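周一，十月，Wundlow 二号间

早上八点半到，暖气刚开，铝尺摸着还是冰的。今天主要做三件事：把蓝色折弯件的夹持位置定下来，看漆面压痕，顺便把灰箱的底板擦一遍。上周五 Mehwish 留了张条子贴在台钳上，说夹块的螺母她松过，重新上之前先看一眼钳口里有没有漆屑。看了，有一点，用软毛刷扫掉，又用胶带粘了一遍。

件号 Helirach 314，漆是 Flavura 的哑光蓝，批次见纸质登记本。这批件是 Sohail 从折弯那边领回来的，装在纸箱里，每件之间隔了一层薄泡沫。泡沫有的已经移位，拿的时候要托着折边那一侧，别捏漆面中间。

夹持

件是一条长方形的薄板，沿长向折了一道边，折线很利。之前的办法是夹中段，Tariq 不喜欢，说中段一夹，宽面容易跟着夹块走，量出来的角度每次都不一样。今天改成夹端头：件的右端塞进小夹块的钳口，夹块咬住板边，六角螺母拧在右侧，扳手从外面就能够到。左端悬着，折下来的那一边朝下，端口切得齐，直接拿角尺靠就行。

立板还是用原来那块深色的，没有换。有人提过换成浅色立板，划线看得清楚些，先不换，理由写在后面。 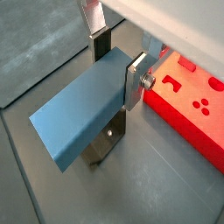
拧螺母的顺序试了几种，最后留下来的是这样：先用手带到底，把件轻轻往夹块里推，推到感觉碰实了，再上扳手。扳手一开始就上的话，件会跟着螺母转一点点，肉眼看不大出来，拿角尺一靠就露馅了。扭矩扳手设在 9 牛·米，再大没有好处，漆先受不了。昨天晚上我还想着用更大的值试一次，今早看了上周那件废的，算了。

关于压痕。夹块是裸金属的，边上有一条棱，摸着不扎手，但是在漆面上会留印。拿放大镜看上周那件，印子是一条细线，漆没有破，颜色发亮，斜着看才明显。Genowefa 的意见是把那条棱用 2,000 目的砂纸带水走几遍，不要倒角，倒角以后夹持的位置又要重新找。我同意，中午之前做完了，砂纸垫在平板玻璃上，夹块压着走，手不要晃。做完用酒精擦，晾干，装回去。

装回去以后又夹了一件新的，上紧，停了一顿午饭的时间，松开看。印子还在，比之前淡。要不要在钳口里垫一层薄的东西，我没有定。垫纸的话会吸油，垫聚四氟的薄片会滑。Jummai 说她那边有一种做相框的绒面胶带，下次带一截过来。我对绒面有点怀疑，压久了会掉毛，掉到折边里面很难清。先试再说。

量角度

量的时候碰到一个老问题：折边下面暗。蓝板正好挡着顶上的灯，折下来的那一边底下一片影子，万能角度尺的刀口贴没贴上，靠眼睛判断很吃力。宽面这边相反，受光的地方会泛白，蓝色看着比实际浅。对色卡的时候请不要在夹具上对，拿下来，到窗边去对。Sohail 上次就是在夹具上对的色，跟 Helirach 那边来回写了几封信，最后发现两边说的是同一个颜色。

现在的做法是在刀口后面垫一张白纸条，从左端伸进去，看纸和刀口之间有没有漏光。纸条要窄，宽了会碰到立板。立板中间那个小圆孔别拿来当基准，这个孔在图纸上没有公差，Tariq 问过。要找基准请用台面和立板的侧边。

顺便写一下为什么立板不换浅色：深色立板前面放蓝板，折边的轮廓看得很清楚，换成浅色以后轮廓反而糊。划线看不清可以用白色划线笔，这个问题小。另外 Ionescu 那边给的浅色板料表面是喷砂的，容易沾手印，擦起来麻烦。以后如果有人又提起来，请先翻这一页。

今天量的几件，角度都在图纸范围里，具体数值写在夹具登记本上，这里不重抄。有一件的折边末端手感比别的厚，像是漆在那里积了一点。用指甲刮没有刮动，应该是干透的。单独放了，袋子上写了“末端漆厚”，等 Genowefa 来看。她如果说可以放行，就放回箱里，袋子上的字请划掉，别留着，上次就是因为旧字没划，后面的人又隔离了一遍。

灰箱

下午做灰箱。箱子的内壁和底板是同一个灰蓝色，哑光，当初选这个颜色是为了不反光，代价是擦痕特别容易看出来。后壁上颜色有深有浅，一块一块的，我一直以为是脏，用湿布擦过，没有变化。Mehwish 说是当时滚涂的时候料没有搅匀，第二遍又上得太早。可能是。反正不影响用，不要再擦了，越擦越亮，亮了就更花。

底板中间有几道浅的擦痕和拖痕，摸上去没有凹，指甲过去不挂。我估计是拖底座的时候留下的，没有看见是谁拖的，也不重要。以后挪底座请抬起来挪，底下那几个角虽然倒过，带着砂粒一样会划。底座要是粘得紧，先左右轻轻拧一下再抬。

清洁的步骤，今天照着做的，写下来给后面的人：

一、先吸后擦。吸尘器用扁嘴，沿着后壁和底板之间那条缝走一遍，再走侧壁那条缝，两条缝汇到角上，角里最容易积灰，多停一会儿。不要用刷头，刷毛会把灰压进缝里。

二、干的超细纤维布擦底板，从里往外，一个方向，到前边再抬手。来回擦会留下一圈一圈的纹，哑光面上尤其明显。

三、拖痕重的地方用白橡皮，轻轻地，擦完把橡皮屑吸走。试过洗洁精兑水，拖痕淡了，可是留下一片水印，后来又花了半个下午去找补。洗洁精请不要再用。

四、侧壁只掸灰，不上布。侧壁的漆比底板薄，Ionescu 送来的时候就这样，当时没有退。 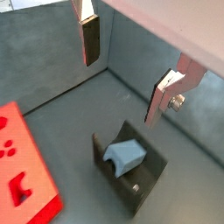

五、黑色底座单独擦，用另一块布。底座上沾过切削液，跟底板用同一块布会把油带过去。布请洗好挂在水槽旁边的钩子上，左边的钩子挂底座用的，右边的挂底板用的。

六、全部做完以后侧着看一遍，用手电从低处打过去，灰在这个角度最容易看见。不要只靠顶灯看，顶灯下面什么都显得干净。

橡皮用完了一块，抽屉里还有新的。请不要买蓝色那种砂橡皮，Jummai 买错过一次，擦完底板上多了一块亮斑，就在靠门那一侧，拿手电一照还能看见。

光线

箱子外面比里面亮得多，下午西窗的光过来，后壁上沿那边一片白，人站在那儿看里面的东西，眼睛要适应一会儿。几个人都说过量东西的时候眼睛累，我觉得跟这个有关系。试着用一块灰卡纸挡在箱子后面，舒服了不少，但是卡纸总往下滑。Sohail 建议做一个能插进去的挡板，用剩下的灰色板料裁一块，上沿折一道钩，挂着就行，不打孔。

裁板的尺寸我量了，写在便签上，贴在裁板机旁边。注意折钩的时候内侧要贴一层薄毡，省得把箱子上沿的漆蹭掉。挡板的漆就用箱子同一个灰，罐子在漆柜最下层，盖子上有结皮，用之前滤一下。罐里几乎只剩 2 升了，做这块挡板够用，别的活先别动它。

有一点要记住：挡板挂上去以后，侧壁和后壁的明暗会变，角上的那条竖缝会看得更清楚。之前有人拿这条缝当竖直参考，我拿直角尺试过，上面略微往外偏，不能用。真要竖直参考请挂线坠。

跟 Helirach 的往来

中午接了 Helirach 的电话，问蓝色折弯件能不能提前看一下样。我说可以看，不能带走，夹持方式还在改。对方关心的是折线处的漆会不会裂。今天用放大镜把折线从头到尾看了一遍，没有看到裂纹，折线外侧漆面连续。不过这几件都是先折后喷的，他们以后想要先喷后折，那是另外一回事，得重新做试片。我在电话里把这个讲了，对方说会写到邮件里，到下班还没收到。

Tariq 的意思是先喷后折的试片不要用这个夹具，单独做一套软钳口的。我倾向于同一个夹具换钳口，省得再做立板。两个人说了一会儿没有结果，周内再谈。我在这里先记一下我的想法：夹块现在是一颗螺栓穿过去，换钳口只要松螺母，把里面那一片抽出来就行，前提是钳口片两侧要有定位台阶，否则抽换以后高度会变。台阶的高度我还没有算。

放件

从夹具上取件的时候有过磕碰，这里也写几句。松螺母之前，一只手先托住悬着的左端，另一只手再动扳手。螺母松到能用手转就停，不要全退下来，退下来容易掉，掉在台面上声音很响，滚到柜子底下就更麻烦。件往左平着抽，别往上掀，往上掀的话板边会刮夹块的内侧，刮出来的漆屑就是早上我扫掉的那种。

抽出来的件放到毡垫上，宽面朝上。端口虽然齐，边还是利的，手套请戴薄的那种，厚手套感觉不到折边在哪里。

没做完的

钳口垫层：等绒面胶带。

末端漆厚的那件：等 Genowefa 看。

挡板：尺寸有了，还没裁。毡要找，我记得 Mehwish 柜子里有一卷灰的，用之前问她。

登记本上前几页的角度值是夹中段的时候量的，跟今天夹端头的值不要放在一起比。我在那几页的页眉写了“中段”两个字，铅笔写的，以后谁有空描一下。

扭矩扳手用完已经退回最低刻度，放回盒里。酒精瓶快见底，明早第一个到的人从大桶里灌一下，漏斗在水槽下面。

五点四十关灯，西窗的插销有点松，推到底再往上提一下才扣得住。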